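4.2 Hanging things on pegs

12 shares | 3 comments

We'd figured the peg task would be the easy one (famous last words from me, and Tahmineh Farahani still brings it up). Our Pravance policy had already learned to put stuff down on flat surfaces, so how hard could a mug tree be? Pretty hard! With 17 demonstrations it went for the post nearly every time and just sort of leaned there. We kept collecting through May at the Brerkbridge lab until we had 600, and the behaviour changed quite a bit.

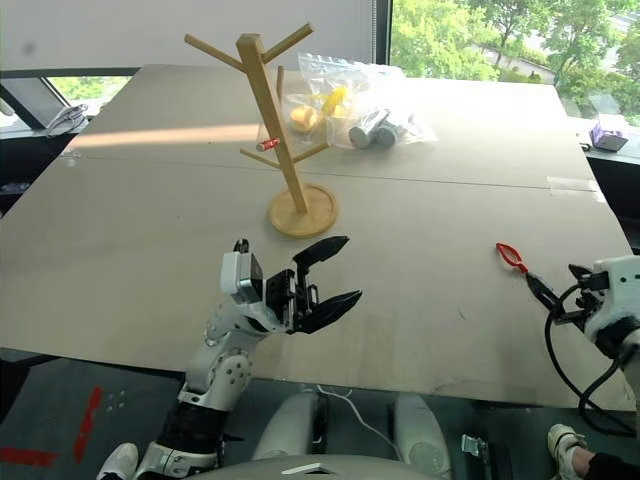
Figure 3. Peg task, head camera view, with the left gripper open near the base of the mug tree.

What helped most was labelling the approach angle for each peg, which we'd skipped at first because it's dull work. After that, about 14 in every 20 attempts ended with the object on the peg we'd asked for. The upper pegs are still our favourites. On the lower ones the wrist has to come in close to the table, and the planner gets timid down there, so we dropped its speed before the final reach.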